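Project report 2: teaching the arm to pick pins
Course: Intro to Automation Lab
Written by: Tamás Sipos (with Keltavia bench group)
November 14, 2025

What we wanted to do

Get the arm to take one metal pin out of the tray and drop it in the holder, without writing the path by hand. Everything from demonstrations. Last report we only had the plan, now we have data and one trained model. Not a great model yet.

Setup

One arm, two-finger gripper, one fixed camera, one plastic tray. Pins from the Tindard parts box. The leader arm (the one you hold) is on the other side of the bench and the follower copies it with a small delay. Recording starts and stops with a foot pedal. We tried the keyboard first, bad idea, you need both hands.

Two ways of showing the task

1. By hand. Motors off, you grab the arm and push it through the motion. Quick to learn. But your own hand is all over the video and the model sees things it will never see when running alone. Also the joints are stiff near the base so the paths come out wobbly.

2. Remote. You move the leader, follower does the job. Slower at the start, I dropped nearly everything for the first hour. Cleaner video though. After that we only used this one.

Data

67 demonstrations kept in total. 13 by hand, the rest remote. We threw out 19 more, mostly because the pin slipped or someone bumped the tray halfway thru. Longest episode is 3007 frames, that was me trying to get a pin out of the corner. Should have stopped it sooner. I kept it in because it has a lot of recovery moves, not sure if that was right.

Resets between episodes are where the time goes. Pins have to lie differently every time or the model just learns one spot. First batch we put them back too neatly and you can see it in the results. Now whoever is resetting reaches in and messes them up, then hands out, then pedal. Twice the pedal got pressed too early and there was an arm in the first second of video. Trimmed those.

Results so far

Trained on remote data only, then on everything. Remote only was better. With the hand-guided ones mixed in, the gripper waits above the tray and then goes down in the wrong place. Pins that stand up against the side it can get sometimes. Pins lying flat and close together, almost never, it closes on two or on nothing.

Gripper height is the biggest problem. One camera can't tell how deep the pin is. The fingers stop a bit high and pinch air. Juhász (our lab instructor) says add a second camera on the wrist and I agree but we don't have the mount.

Things that went wrong

- Leader arm calibration drifts. Redo it every session, write down that you did.
- Cable caught on the follower once, lost the whole episode.
- Shiny pins. Lamp glare changes how they look, we now keep the lamp in one place and taped the base down.
- File names. Two of us used the same numbering, took an evening to sort out. Use your initals.

Next

Wrist camera if the part comes from Drollton. More demos of flat pins only. Same tray, new tray position each session. Want a second model trained before the January review, and a proper success count, because "sometimes" is not a number.
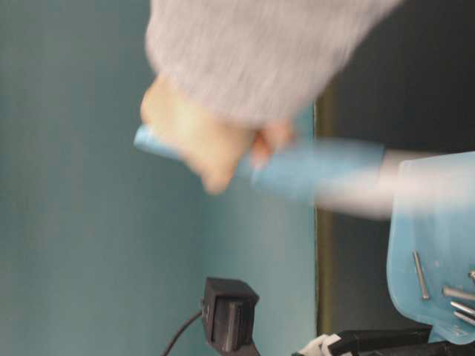 Fig. 1. Hand over the pin tray, gripper at lower right.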